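4.3 Bathroom door and wet-area floor

Applies to Plirnalwood doors fitted with the Zelberg lever handle. Read section 4.1 before adjusting any hinge.

1. Clear the passage between the vanity and the shower. Remove mats, bins and anything hanging from the lever.

2. Open the door fully, then let go of it at the halfway point. A correctly hung door stays where it is left. If it drifts, adjust the top hinge first — never both hinges together.

3. Set the door slightly ajar and check the lever. At rest it should lie level, with the backplate upright and flat against the wood. Tighten the backplate screws by hand only.

Note: The caution sign for slippery floors goes high on the tiled wall beside the door, on the shower side. Keep it clear of the door frame so that it can be read with the door open or closed. 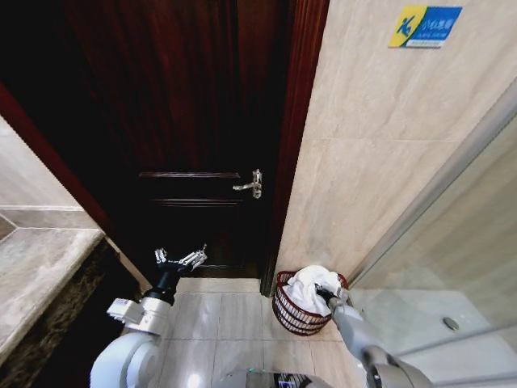 4. Clean the floor drain. Lift the cover, remove hair and soap residue, and rinse with 6 litres of warm water. The water should clear within 27 seconds. If it does not, see section 6, Slow drainage.

5. Wipe the glass panel and its metal edge with a soft cloth. Do not use scouring powder.

6. Wash the marble countertop with Azimi neutral cleaner, 100 ml to a full bucket. The same mixture may be used on the floor tiles and the speckled granite below the counter.

CAUTION: Vinegar, limescale remover and other acids will etch marble. Rinse splashes off at once.

CAUTION: Do not let water stand against the foot of the door frame. Dry the wood along the grain and leave the door ajar until the floor is dry.

Replacement levers and backplates are listed under Drolorier fittings in the parts table.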